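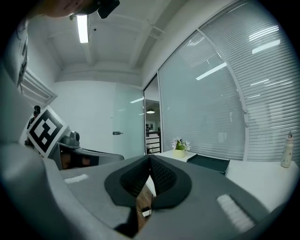

How does the new Lomimstead recreation center keep its parking lot from draining into the creek?

The lot slopes toward a planted strip along its north side, and water that gets past the strip goes into an underground chamber before it reaches the creek. I saw both on the site visit in October, when the county chapter was let in ahead of the public opening.

We met at the Horkberg Road entrance at 9 a.m. Miroslava Zinchenko, the civil engineer for the project, led the outdoor half. The site is 11 acres, and a good part of it can't be built on. The low ground at the east end floods most springs, so the ball fields went there and the building went up the hill.

The fields were regraded to a gentle crown, with perforated pipe under the outfield of the larger one. Zinchenko said the first plan had the pipe draining straight to the creek. The county asked for a holding pond in between, and the pond took the space meant for a third field. There is still some bad feeling in the softball league over that.

The parking lot has 419 spaces. Several of us thought that was a lot for a town this size, and Yurii Palamarchuk from the planning office agreed. The number comes from the zoning code, which counts the pool, the gym and the fields as if they were all full at once. He would like to see the code changed. For now the back rows are gravel over a plastic grid, so at least the rain goes through.

The planted strip was in its first season and looked thin. Bullmont, the landscape contractor, put in sedges and switchgrass, and a few of the plugs near the curb cuts had washed out. The curb cuts themselves are 3 feet wide. Maya Chidiac asked about trash collecting in them and was told the parks crew will rake them out after storms. I would like to know how that goes in a year.

Indoors we had less time. The pool hall was closed for tile work, so we went through the gym and the upstairs track. The roof drains come down inside the walls and join the same chamber as the lot. There is a cleanout in the hallway by the locker rooms, which seems like an odd spot - if it backs up, it backs up there.

We finished at 11:30. Handouts with the grading plan are at the chapter office, and Demyd Stelmakh has the sign-up sheet for the next visit, to the Chornovol Street skate park.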